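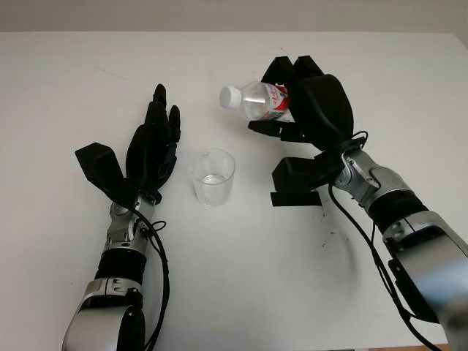
Patus wants buyers to believe its two-armed robot can be taught to pour a drink by remote control. In the demonstration an operator steers both arms from a distance, and the recorded moves become the lesson. The right hand holds the water bottle on its side, white cap toward a clear cup with a little water in it. The left hand stays open. The cap is on, so judge the pouring for yourself. The company says 906 runs were recorded at its Brudside lab.

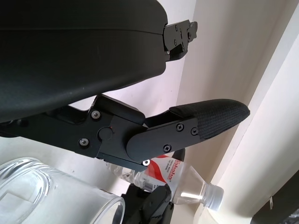
Last updated: December 11, 2021

Patus claims the trained robot finishes the job 91 percent of the time. It has not said what counts as finished, or whether a person was ready to take over - a fair thing to ask when the same controls do both jobs.
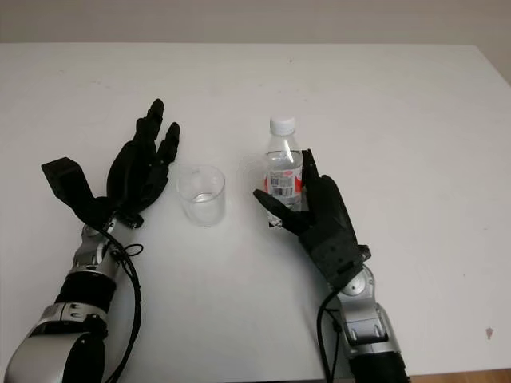 The right hand grips an upright bottle beside the cup.

Pfister, which supplies the control software, says a new user needs 2 hours of practice. That figure comes from its own staff. Prundarell, a rival, has asked for a public trial with bottles and cups the robot has not been shown.

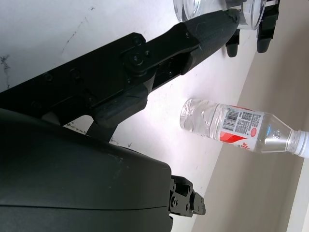
A bottle on its side on the white tabletop, seen from close to the hardware.

Patus says it will hold an open test in March. No price has been given.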